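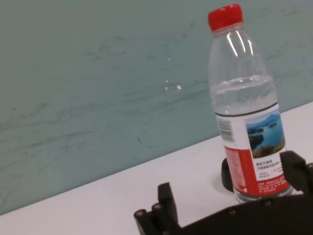
August 18, 2018
Math and reel testing, Pastville office. Entry by Gwenaël Lebrun.

Continued work on the five-reel build for Meinecke. The July reel strips were reloaded before testing, as the set on the shared drive still carried the old scatter positions on reel 4. The base game was run first, with the bonus round switched off.
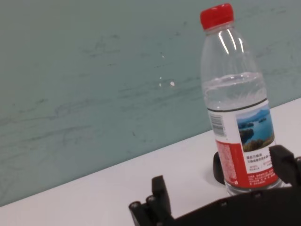
Base game hit rate is within the range agreed with the client. Line wins on the low symbols pay correctly in both directions of the stake ladder. The free spins round was then switched on and triggered 213 times in the short run. In two of those rounds the sticky wild on reel 2 was dropped after a retrigger. The seeds are saved under "Lekonham", with the logs.

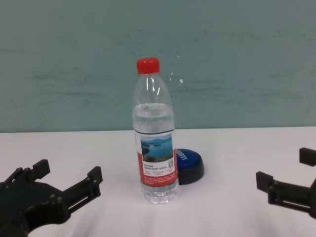

The fault appears to lie in the order of calls — the retrigger clears the reel state before the wild is stored. A change was made on the local branch only. Both seeds now replay with the wild held. The long run has not been repeated and the return figure should not be quoted until it has.
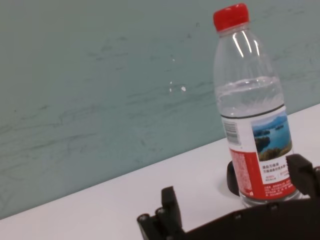 Open items: the win counter runs on for more than 45 frames after the skip button is pressed. The help page still shows the paytable from the Kesville game — text to be replaced by the art team. Autoplay limits not yet tested at the top stake.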